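Removing a dusty film from a sealed concrete floor
Posted in Floors and Surfaces

Tistevari
Our building association maintains a utility room of 224 square feet. The concrete was sealed in July, and a pale film now returns within a day of each mopping. The mopping is done with warm water and a general household cleaner. Please advise whether the floor must be sealed again. 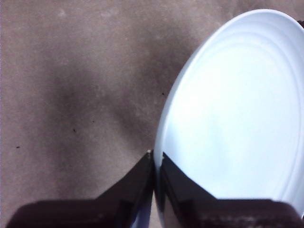 Photo: Tistevari

The sealer was applied in two coats, 12 hours apart. The supplier has not replied to our letter.

Paraschiva Moldovan
Resealing should not be the first step. A film that returns after mopping is very often cleaner residue — most household products are used far too strong. Rinse the floor twice with plain water, changing the bucket each time, and let it dry overnight. Then rub a small area with a dark cloth. If powder still comes off, the concrete itself may be dusting, and a densifier should be considered before any new sealer. Test either product in a corner first.

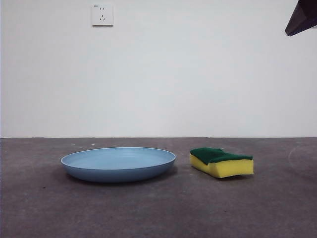

Vahidi
Agree on the rinsing. We had the same trouble over 400 square feet and switched to a pH-neutral cleaner. It took 8 washes before the cloth stayed clean, so do allow some time.

Ilberg
Just paint it.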